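30/12/2021

Okay, last newsletter of the year, and I'm typing it with cold coffee and a save file open in the other window, so forgive the typos!

**Comuvura 0.7 is out**

The update went up last night and you can grab it from the usual download page. If you bought the game in May or later you don't need to do anything, the launcher will fetch it for you. If you're still on the old zip version, please delete the whole folder first (keep your "saves" folder!) and unpack the new one fresh. I tried copying it over the top on my laptop and lost all the tile sounds.

The big change is the river. Until now the river cards just sat there and blocked you, and a lot of you told me they felt like a punishment for drawing badly. Now a river carries any loose tile one space downstream at the end of your turn, so you can set up a match two or three turns ahead and let the water finish it for you. Randa Sayegh has been testing this since the fall and she beat my best score by 146 points on her second try, which I'm taking very well, thank you.
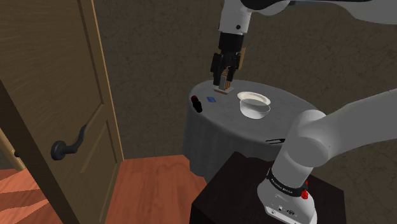 *Robot arm and round table, 3D render*

Other stuff that's new:

- 7 new puzzle boards, all in the Prirwood chapter. The fourth one is mean. Sorry.
- Undo goes back a full turn instead of one tile
- The Fudier deck finally has its own card backs, drawn by Ánh Đào, and they're gorgeous
- You can turn off the screen shake (Options, then Comfort)
- Fixed the crash when you open the map during a storm

There is one bug I know about already. If you finish a board with a river tile still moving, the score screen sometimes shows your total from the board before. Your real score is saved fine, it just looks wrong until you go back to the menu. I'm working on it this week.

**Winter score challenge**

Samira Sleiman is running the challenge again over on the forum. Everybody plays the same Cisneros board with the same draw order, and you get as many tries as you want until the thread closes. Post a screenshot of your final screen with the move counter showing. Last time the winning score was 325 and I honestly thought that was the ceiling, but with the new river rules I bet somebody goes way past it. The winner gets to name a card in the next deck – keep it clean, Prys Phillips, I'm looking at you.
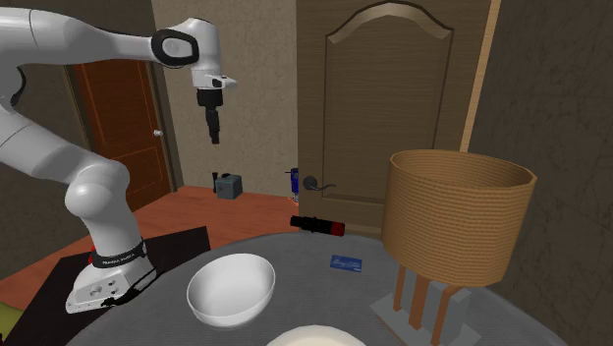
*Arm with black gripper, 3D render*

**What's next**

Controller support is the thing I get asked for most and it's about half done. Menus work, dragging tiles doesn't feel good yet. I've been going back and forth between a free cursor and one that snaps to the grid, and if you have strong feelings please hit reply and tell me. Lina Darwish is also writing two more music tracks for the night boards, and I've had the first one stuck in my head for days (it has a clarinet in it!).

We got 135 replies to the last survey and I read all of them. I'll write up the answers in the next newsletter, including the one about the goat.

Happy new year, and go play the river boards!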